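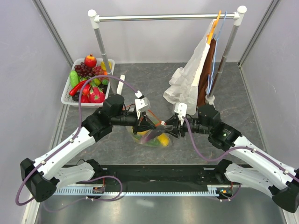 A reader wrote in to say that every film looks bad on a new TV, that the store sold him the wrong set, and did we know a trick that would fix it without a trip back to the counter. There is one, mostly, and it costs nothing. He had also been told to buy a $500 calibration visit, a gold-tipped cable and a can of screen polish. I would skip all of those until the list below has been tried.

Movie Night at Home: Tips That Hold Up, and a Few That Don't
August 2021

Turn off motion smoothing first
Every maker gives it a different name, so look in the picture menu for anything with "motion," "smooth," "clear" or "flow" in it and switch it off. Films are mostly shot at 24 frames a second, and the set is making up extra ones in between. Some people say they like it for sports. Fine, leave it on for sports. On a movie it makes a big-budget fantasy look like a soap opera. Check each input separately, as many sets store the setting for one input only.

Pick the dull-looking picture mode
"Vivid" is there to win a contest against the other sets on a store wall. Choose the mode called Movie, Cinema or Filmmaker. It will look yellow and dim for the first evening. Give it 2 evenings before you decide. If it still bothers you, change it back; it's your living room.

Put a lamp behind the set
A small lamp behind the screen, pointed at the wall, is easier on the eyes than a black room, and dark scenes seem to gain some depth. You don't need a kit for this. I tried the Druviveck light strip, which claims to follow the colors on screen, and all I got was a wall that flashed green during a funeral. The glue let go by March.

Fixing dialogue you can't hear
The usual advice is to buy a soundbar. Try these before you do:
Set the TV's audio output to stereo if you're using the built-in speakers. A surround mix squeezed down badly is a common reason voices vanish.
Turn on night mode or whatever your set calls its volume leveling. Explosions get smaller and talk gets louder.
Pull the set forward a few inches if it sits deep in a cabinet.
Use the captions. There's no shame in it, and some recent movies seem to have been mixed for bats.
If none of that helps, a soundbar might. I have the plain Cletton one and it's all right. The "cinema dialogue engine" on the box did nothing I could hear.

Cleaning the screen
Set off, screen cool, dry microfiber cloth, light strokes. For greasy fingerprints, dampen the cloth with plain water and wring it out well. Never spray the screen itself. No window cleaner, no paper towels, no vinegar, whatever your cousin's video says. Drokanine screen foam is, as far as I can tell from a side-by-side on my own set, water at a steep price.

Scratched discs
Toothpaste is the tip that will not die. It's an abrasive, and on a Blu-ray, where the data sits very close to the surface, it can finish off a disc that was only dirty. Wash the disc with a drop of dish soap and lukewarm water, wipe from the center straight out to the edge, and let it dry. That brought back 3 of mine. The 5 it didn't bring back, toothpaste didn't either, and neither did the banana peel I tried on a dare.

Popcorn without the machine
Heavy pot, a spoonful of oil, three test kernels. When those pop, add enough to cover the bottom in one layer, put the lid on slightly ajar and shake now and then. Salt ground fine sticks better than coarse. Kocabaş sells a "popcorn salt" that's perfectly good, and so is ordinary salt after a few seconds in a spice grinder.

Streaming that stutters
Restart the box, then the router. If the router is in another room, try one long cable across the floor for an evening before you pay for faster service. When the cable cures it, your plan was never the problem and you can shop for a better spot for the router instead.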